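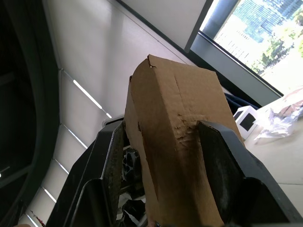 Xolani Sithole wrote under my last post that I should quit talking about the Katalik mill open day and just go already, and that if I went I had to bring back the smell in a jar. Well, Xolani, I went! No jar, sorry. I did keep my jacket in the car the whole way home and I can report that wet paper pulp has a very long memory.

So, Katalik. It's the paper and board mill on the river side of Amisgate, the one with the long green roof you see from the highway. They open it up one Saturday-ish weekend in May (check the dates before you drive out, they move it), and I have been meaning to go for years. Three of us piled into my sister's car at seven in the morning with a thermos and way too many granola bars, and we still ended up in the overflow lot, way down past the bus garage. Wear real shoes. I wore real shoes. My sister wore sandals and they handed her a pair of loaner boots at the gate that looked like they belonged to a fisherman, and she loved them so much she asked if they were for sale (no).

You sign in, you get the vest and the earplugs and the hairnet, and they put you in a group. Our guide was Sipho Mabuza, and I would follow that man through any building anywhere. He's got the kind of voice that carries over machinery without sounding like yelling. He started us outside in the bale yard, and I could have stayed there all morning. It's just mountains of old boxes and office paper squashed into cubes and tied with wire, and you can read little bits of everybody's trash. Pizza boxes are a no, by the way. Grease. I've been doing that wrong my whole adult life.

Then inside to the pulper, and oh my gosh. Picture the biggest blender you can think of and then stop, that's too small. The bales go up a conveyor and drop in, and there's this gray-brown whirlpool down there going around and around, and a sort of rope hangs in it that slowly pulls out all the tape and wire and plastic. They call that the ragger. The rope gets fatter and fatter with junk and every so often somebody chops off a length of it. It looks like something off the bottom of a lake. There was a chunk on display by the railing with half a shower curtain in it! A little boy in our group asked if he could take it to school and Sipho told him very seriously that he'd need a truck.

After that comes the climb. It's 49 steps up to the viewing gallery, metal ones, the kind you can see through, and I do not do well on those. My sister went up in her fisherman boots like a goat. I went up holding the rail with both hands, singing under my breath. Worth it, though! You come out right over the wet end of the paper machine, where the pulp is basically cloudy water being sprayed onto a moving screen, and by the time you've walked down to the far end of the gallery it's a sheet. I kept walking back and forth trying to catch the spot where it changes. There's a line across the screen where the shine goes off it, and Sipho said the operators watch for that line all day long and can tell from where it sits whether something's wrong. He called it the dry line. I found it the second time I walked past and felt very clever.

The dryer section is hot. I knew it would be hot, they warn you twice, and I still wasn't ready. Take the sweater off before you go in. They let you touch a strip of board fresh off the reel, though, and it was warm like a towel out of the dryer.

The machine itself is older than my parents, but the whole control side of it got ripped out and replaced in 2000, and the guy in the control room was still calling that "the new system." He had a tomato plant on the windowsill up there. Apparently it does great.

Lunch was in the canteen, and this is the one place where I'd change something. The line was out the door and down the hall, and they ran out of the chicken rolls right as I got there, I mean the person directly in front of me got the last one. I had the bean soup, which was fine, a little thin. But the pastries come from Mahlangu, the bakery on Amisgate's main street, and if you've never had their apricot squares you need to fix that. I bought a bag for the ride. They did not make it to the ride.

In the afternoon you can wander around on your own through the side rooms, and we poked our heads into pretty much all of them.
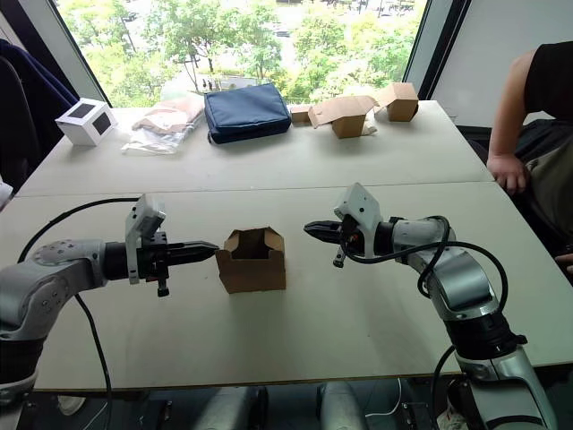
Gray tables pushed together, with a row of small things along the back edge.

My favorite of the afternoon stuff was the papermaking table for kids, which I did with no kid. You get a frame with mesh on it, you dip it into a tub of pulp, lift it up level (level! mine was not level), let it drip, and flip it onto a piece of felt. The lady running it was very patient with me. You can add flower petals or bits of thread. I put in some onion skin and it came out looking kind of like a bandage, but it's my bandage and it's on my fridge. My sister's was perfect, of course. Hers went in a card to our aunt in Cestness, who called her up to say how nice it was and did not ask about mine.

There's also a small exhibit about the river, with old photos of the flood and the ferry that used to bring workers over before the bridge. I don't think many people found it. It's down the corridor past the restrooms and the sign is tiny. One wall has letters from people who worked at the mill, and there's one from a woman who spent her whole career in the sorting hall complaining about the windows. Page after page about the windows! They wouldn't open, then they wouldn't close, then somebody painted them shut. I read every word.

We stayed till three, when they start politely herding everyone toward the gate, and by then my feet were done. You drop your vest in a bin and they give you a notepad made from mill paper. It's nice stuff, a little fuzzy, and fountain pens bleed on it something awful. Pencil's great.

A few things for anyone going next year. It's free but you have to sign up for the guided part, and the early groups fill fast. Strollers can't go up to the gallery, so if you've got a baby along you'll need to take turns. Keep the earplugs in by the pulper even if you think you're tough. The gift stand is cash only, or it was when we were there, and the nearest ATM is at the gas station by the highway exit. And if you want a roll with chicken in it, eat early.

Xolani, you're coming with me next time, and you can bring your own jar. My sister is already asking if she can reserve the boots.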